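Graltetti Market Ledgers: Transcribed Prices and Stall Fees

Data card and README

Summary

The Graltetti Market Ledgers dataset contains transcribed entries from the account books of the covered market at Graltetti. The books record what was sold, by whom, at what price, and what the market charged for the stall. The transcription was prepared by the Zuccaro Local Records Office and is distributed as a set of comma-separated text files. Version three was released on February 4, 2021, and replaces all earlier versions.

The dataset is intended for people who study local prices, food supply, small trade, and family history. It may also be of use to teachers who want real figures for classroom work. It is not a complete record of trade in the town. Sales made in shops, at the farm gate, or on the street outside the market were never entered in the books.

Contents of the release

entries: one row for each ledger entry
sellers: one row for each seller name, with a number that links to the entries file
goods: a list of goods as written, with a modern equivalent where one could be agreed
units: weights and measures, with conversion to kilograms and liters
pages: one row for each of the 1,418 pages transcribed, with volume, page number, and condition
notes: remarks made by the transcribers, linked to a page or to an entry
license: the full terms of use

All files are encoded as UTF-8. The separator is a comma and text fields are enclosed in double quotation marks. Line breaks inside a field have been replaced by a single space. The first row of each file contains the field names.

Main fields in the entries file

entry_id: a permanent number. It does not change between versions and is not used again if an entry is withdrawn.
page_id: links to the pages file.
line_no: the position of the entry on the page, counted from the first ruled line.
date_written: the date exactly as it appears, including abbreviations.
date_iso: the date in standard form. Left blank when the year or month cannot be established.
seller_id: links to the sellers file.
goods_written: the name of the goods as the clerk wrote it.
goods_id: links to the goods file.
quantity and unit_id: the amount and the measure. Either may be blank.
price_written: the price as it appears.
price_small: the price converted to the smallest coin in use at the time.
stall_fee: the fee, also in the smallest coin.
certainty: a value of high, medium, or low, assigned by the transcriber.
checked: yes or no. See the section on review.

The entries file has 27 fields in all. Those not listed above are described in the header of the notes file.

Source material

The ledgers were kept by the market clerk and closed at the end of each December. They are bound volumes with ruled pages, written mostly in ink. Some later corrections are in pencil. The binding of the second volume failed at an unknown date and its pages were later sewn back together in the wrong order. The page order in this dataset follows the dates of the entries and does not follow the present binding. The bound position is kept in the pages file for readers who need to request the original.

The first volume has been damaged by damp along the outer margin. On the affected pages the stall fee column is often partly lost. Where only the final digit is missing, the entry has been transcribed with a question mark in price_written and the numeric field has been left blank. No attempt was made to guess the missing figure from the fees on nearby pages.

Transcription method

Each page was transcribed by one person working from the original volume. Spelling was kept as found. Capital letters were kept in names and reduced elsewhere. Ditto marks were expanded, and expanded text is marked in the notes file with the word "ditto" so that it can be told apart from text that was written out in full.

The handwriting of the clerks varies considerably. The longest-serving clerk used the same stroke for a one and a seven in the early years and began to cross the seven only later. Entries from the early period in which the reading depends on this stroke carry a certainty of medium or low. Users who calculate average prices are advised to run their figures both with and without these entries.

Names of goods caused more difficulty than names of people. The clerks used local words for several kinds of bean and for at least two soft cheeses, and they did not use them in a consistent way. The goods file gives a modern equivalent only where the transcribers and the reviewer agreed. In other cases the field is blank, and the local word should be quoted as it stands.

Review and corrections

Duván Lozano led the transcription. Segundo Escobar carried out the review and prepared the units file. During review, 100 pages were chosen by lot and transcribed a second time without reference to the first version. The two versions were compared line by line. Entries on those pages have the value yes in the checked field. Differences were settled by returning to the volume.

Most of the differences concerned abbreviations in seller names and the placing of the decimal mark in prices. As a result, seller names across the whole dataset were brought into line with the lists of stall holders that the clerk wrote at the front of each volume. Prices outside the reviewed pages have not been examined a second time.

Changes in this version

The seller numbers have been reissued. In earlier versions a widow who took over a stall often shared a number with her late husband, so that two people appeared as one. They now have separate numbers. Users who linked their own files to the earlier seller numbers will need to link them again.

The basket measure used for fruit has been removed from the conversion table. The earlier figure came from a printed guide issued at Fladton, where the basket was of a different size. Quantities in baskets are still given as written but are no longer converted.

Blank pages have been added to the pages file. They contain no entries but are needed for anyone checking the page sequence.

Known limitations

Market days lost to bad weather are not marked. A gap in the dates may mean that the market was closed, that the clerk was absent, or that a page is missing. The dataset does not separate these cases.

Livestock was entered in a different book, which has not been found. The few animals that appear here are poultry and rabbits. Conclusions about the meat trade should not be drawn from this material.

Prices are those reported to the clerk by the seller. The stall fee depended in part on the value of the goods, and sellers had some reason to report low prices. The extent of this practice is not known.

Women are recorded under several forms of name, sometimes in the same year. The sellers file joins these forms only when the stall number and the goods both agree. It is likely that some women still appear more than once.

Personal information

The ledgers contain the names of sellers and, in some years, the street in which they lived. Street names have been left out of the release and are available to researchers on written request. Remarks by the clerk on debts and disputes are included where they concern the market itself. Remarks on family matters have been withheld.

Terms of use

The dataset may be copied, shared, and adapted for any purpose, including commercial purposes, on condition that the source is named. Adapted versions must state that changes have been made. The images of the ledger pages are not covered by these terms and must be requested separately.

Suggested citation

Lozano, D., and Escobar, S. Graltetti Market Ledgers: Transcribed Prices and Stall Fees. Version 3. Zuccaro Local Records Office.

Related material

The Drunetti toll book covers part of the same period and names many of the same carriers. It has been indexed by surname only. Seller numbers in this dataset have not been matched to the toll book, and the similarity of a name should not be taken as proof that the same person is meant.

Reporting errors

Corrections are welcome from any reader. A report should give the entry_id, the present reading, the proposed reading, and the grounds for the change. Reports that concern a whole page should give the page_id instead. Accepted corrections are listed in the notes file of the next version, with the name of the person who sent them unless that person asks to be left out. Proposed readings that cannot be settled from the volume are kept on file and reviewed again when a new version is prepared.
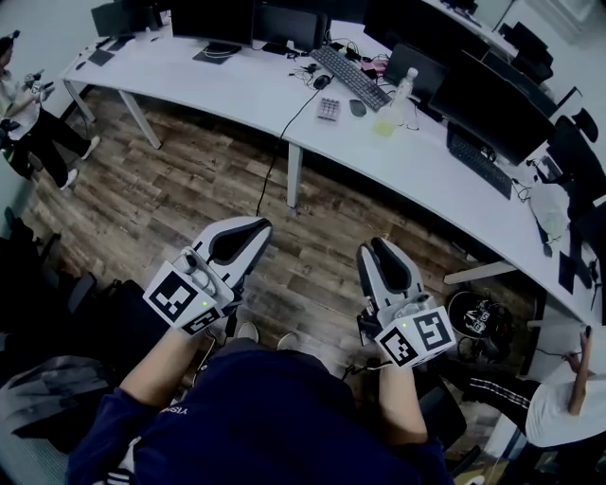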